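Setting Up the Parish Petition Form in Feledon

Part 2: Collecting signatures

By now you should have your group page up and your letter pasted into the box. If you skipped that, go back to Part 1, I'll wait! I set all this up for our own letter at Herau parish in March, so these are the steps as I did them, detours included.

1. Open the Letters tab and pick "New signing sheet." Give it a plain name (ours was "Keep the evening Mass").

2. Under Who Can Sign, choose "Registered parishioners" or "Anyone." I went with parishioners. You can switch later, but every signature collected so far goes into a holding list and you'll have to approve them one by one. I did 80 of them that way and I don't recommend it.

3. Set the signature goal. The default is 100. We changed ours to 25 for the first week so the bar would move a little after each Mass.

Note: the goal shows on the public page. If you'd rather keep it private, untick "Show progress" before you save.

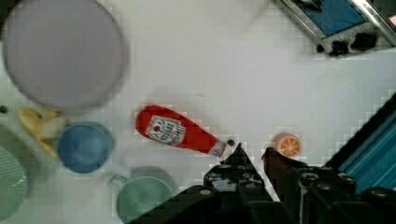
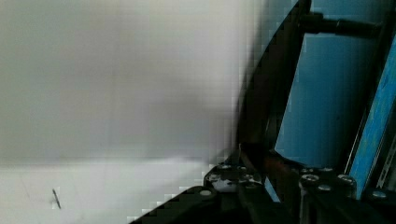
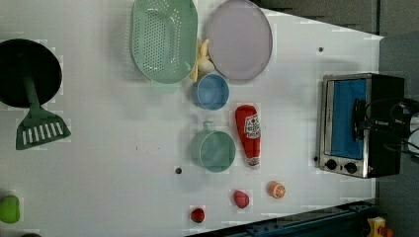 4. Add the paper signatures. Plenty of people at church would much rather use a pen, so print the blank sheet (File, then Print Sheet) and leave a stack by the hymnals. When it comes back, type the names under "Add by hand" and keep the paper originals in a folder.

CAUTION: Don't tick "Notify the diocese" while you're testing. It sends a real email every time you save. Ours got 2 blank letters from me before I spotted it, and I had to write a very sheepish apology.

5. Press Preview and read the whole letter out loud. I caught "pubic meeting" this way, thank goodness.

6. Press Publish, then copy the short link into your bulletin. The Kustar bulletin template has a spot for it at the bottom of page 2.

If the link opens a blank page, log out, log back in, and publish again. Worked for me both times.

Part 3 covers closing the sheet and printing the final copy for the bishop's office.

Last updated March 4, 2020

Related guides
Part 1: Making your group page
Part 3: Closing and delivering your letter
Importing a member list from Kustar
Using the Þórarinsdóttir hymn index with Feledon
Changing the language on your signing sheet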